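Gitari Listing Desk – Market Software for Luxury Residential Brokerages

Posted in June by Seul-gi Yoo, Product Documentation

Gitari Listing Desk is a desktop and browser application for brokerages that handle high-value residential property. It stores listing records, comparable sales, showing logs and seller reports in one database. The current release adds a revised comparable-sales engine and a separate record type for homes built on speculation.

The product is sold per office, not per agent. A standard license covers up to 20 named agents and one administrator. Larger offices can add agents in blocks of 11. The administrator account does not count against the agent limit and cannot be used to sign listing agreements.

Comparable sales

General-purpose valuation tools weight recent sales by distance and floor area. That method works in subdivisions where the houses are similar. It works poorly in the upper part of the market, where two homes on the same street can differ in lot size, view, construction and finish, and where a full year may pass between sales.

Listing Desk uses a wider search area and a longer look-back period, both set by the office. Each comparable is then adjusted on up to 70 fields. The agent can lock any field, override an adjustment, or exclude a sale entirely. Every override is logged with a required note, and the note prints in the appendix of the seller report unless it is marked internal.

Private sales can be entered by hand. They are flagged as unverified until a second agent in the same office confirms the price and closing month. Unverified sales are shown in gray and carry no weight in the suggested range.

The engine returns a range and a confidence grade. It does not return a single price. Offices that need a point value for a form or a lender packet can export the midpoint, which is labeled as a midpoint on the exported sheet.

Spec home records

A home under construction without a buyer has no occupancy history, no utility history and often no final finish list. In earlier versions these were entered as ordinary listings with most fields left blank, and the blanks lowered the confidence grade. The new record type removes the fields that do not apply and adds the following: permit status, builder's carrying cost per month, planned completion month, finish allowances, and changes made after framing.

Carrying cost is visible to the listing agent and the administrator only. It is not included in any buyer-facing export – this restriction cannot be turned off.

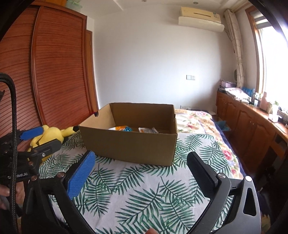

When a spec home receives its certificate of occupancy, the record can be converted to a standard listing. Conversion keeps the price history and the showing log. It cannot be reversed, so the administrator is asked to confirm it.

Showing log

Showings are entered from the calendar or from a phone browser. Each entry holds the buyer's agent, arrival and departure times, proof-of-funds status and comments. Proof of funds is recorded as received, pending or waived. The document itself is not stored in the showing log and should be attached to the buyer record.

Comments can be sent to the seller as written or held for editing. The default is held. Chang-ho Ryu of the Sadgate support office recommends leaving it that way, as most complaints his team receives about seller reports concern a remark forwarded without review.

Seller reports

Reports are generated weekly, every two weeks or monthly. A report contains the current price range, new and closed competing listings, showing activity and days on market. Listings withdrawn and relisted under a new number are matched by parcel, and the combined days on market is shown next to the official figure.

The page layout can carry the brokerage's own logo and colors. Fonts are limited to those installed on the server.

Data import

Listing Desk accepts comma-separated files and direct feeds from listing services that support scheduled export. A field-mapping screen appears on first import. Mappings can be saved and shared between offices. Records exported from Ji contact software can be imported without mapping, apart from custom fields.

Photo sets are limited to 200 files per listing. Larger sets have to be split or reduced before upload.

Hosting and support

The database can be hosted by Gitari or installed on the office's own server. Hosted data is kept at the Jurkingate facility and backed up nightly. Offices that host their own data are responsible for backups – the support team cannot restore a database it does not hold.

Support is available by phone and e-mail from 8 a.m. to 6 p.m. Central. Licenses renew yearly. An office that does not renew keeps read-only access to its records and can export them at any time.

Related items
Gitari Listing Desk: Administrator Setup
Gitari Open House Sign-In
Ji Contact Import Guide
Field List for Spec Home Records
Release Notes, Comparable-Sales Engine

Last updated: June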